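Do I need a risk assessment for a small arm if the maker says it's collaborative?

Asked Saturday, December 12, 2020

We have a tabletop arm running block sorting at our Enovent site. The vendor's sheet says it is a collaborative robot and "safe to use without fencing." My manager takes that to mean we don't need any paperwork or guarding. I'm not so sure. It picks up light blocks and puts them in a bin, 17 hours a day, and people walk past it. Is the vendor's word enough?

3 answers

Answer 1

No. The arm on its own is only part of a machine. What has to be assessed is the whole application: arm, gripper, the part it holds, the table, and whatever people do near it. ISO 10218 is the place to start, with ISO/TS 15066 for the contact limits. A slow arm with a sharp part in the gripper can still hurt somebody.

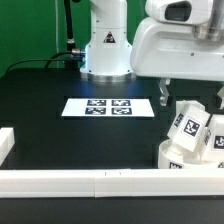 Guarding and risk assessment are separate questions, and your manager has run them together. You may well end up with no fence, but you get there by writing down the hazards and showing that each one is dealt with. Look at the low things first. A white rail like the one along the front of the table gives the work area an edge, but it won't stop a hand and should not be listed as a guard. The finger pointing down just above the blocks is where I'd look for pinch points, and the same goes for the rim of the bin. The triangular label on the column is a warning to the reader and doesn't reduce the risk by itself. Also write down where the cables run and how they are held.

We did this for a Stiltari cell in July. It took four afternoons and came to one short document. Redo it whenever you change the gripper, the part, the speed or the layout – people forget the gripper.

Answer 2

Agree with the above. I'd add that you should find out who counts as the integrator. If you bought the arm and put the cell together yourselves, that is you. We bought ours through Tamayo and assumed they had covered it, and they had only covered the arm. Check the stop button too. It should be reachable from wherever someone would stand to clear a jam, and everybody on the shift should know where it is.

Answer 3

We just set ours to the slowest speed and put tape on the floor. Pistico model, been fine for 2,000 hours. Not saying that's right but nobody has asked us for anything yet.

Comment on answer 3: Your insurer will ask after the first injury. Please do the assessment.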